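Home Contents Chapters Glossary
Search this book Go
2025-09-14 -- by the Kalum course team

Chapter 7: Breaking Work into Tasks

Welcome to the part of planning we enjoy most! A project starts as one big lump, and your job is to split it into pieces small enough to estimate. In Flulon, each piece becomes a row in the task list -- and you can move rows about as often as you like. 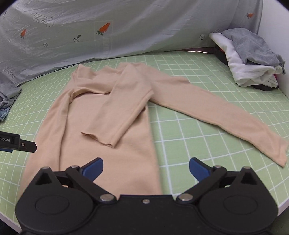 7.1 How small is small enough?

Try the Zerngate project from the practice files. It has 50 tasks, and some are far too big. Open "Build warehouse" (300 hours!) and split it until each part has one clear result.
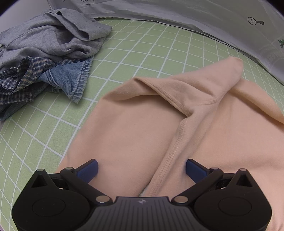
Links between tasks come next, and they're great fun to draw. A link says that one task waits for another. Picture a fleece top with a seam down the cloth: the two sides are separate pieces, and the seam is where they meet. Mark that meeting point in your plan as a milestone with no duration. Save your file as Baumgart before starting section 7.2.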